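**Saturday, cloth day!** Thread on teaching a robot to fold by doing it yourself, over and over, with a gripper in each hand. 🧵

---

Some background if you're new: I've been working on Lurasitz since spring. It's a small folding project, and the whole idea is that you show the task by hand. You hold the grippers, you do the chore, the recording becomes the lesson. No code for "fold," just a big pile of folds.

---

We used to do everything by remote control from a desk. I loved it (it feels like a video game!) but wow, it was slow with fabric. I'd lose a corner and spend ages fishing for it. With the handheld grippers I can get through a shirt before I've even thought about it.

---

Current count: 1,059 demos on the Rocha drive. 90 of those are from this week, which is my best week yet. My forearms would like a word.

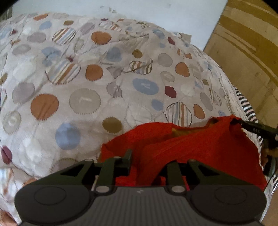
Cloth is such a great teacher because it never lands the same way twice. A mug is a mug. Fabric gets a fresh shape every single time you let go of it, so every demo has to start with finding something worth grabbing. Take the red one on the patterned bedspread: one corner is up and held by the gripper or tool on the right, and the rest is all big diagonal folds. That held corner is the part I care about most. Once you've got a good one, the second hand has something to work from.

---

Things I've changed in my own technique lately:

- slower approach, quick close
- pause for a beat once both sides are gripped
- if I drop it, I keep recording and pick it up again

The last one made the biggest difference. The old model had only ever seen clean folds, so one slip and it just kept folding air 😂

---

Someone asked about backgrounds. Mix them up! Plain table, couch, busy bedspread, whatever you've got. My first set was all on one white table and the policy got very attached to that table.

---

Training runs overnight on Visow. Last one went 18 tries on towels it hadn't seen and only gave up on 3. I made a noise my neighbors probably heard.

---

Next up is sleeves. Sleeves scare me. They twist, they hide under the shirt, and I keep pinching both layers when I only want the top one. If you've done sleeve demos by hand, please tell me how you hold your wrists!!

---

Also switching my labeling over to Nadness this week so I can tag the drops and re-grabs separately. Will post how that goes.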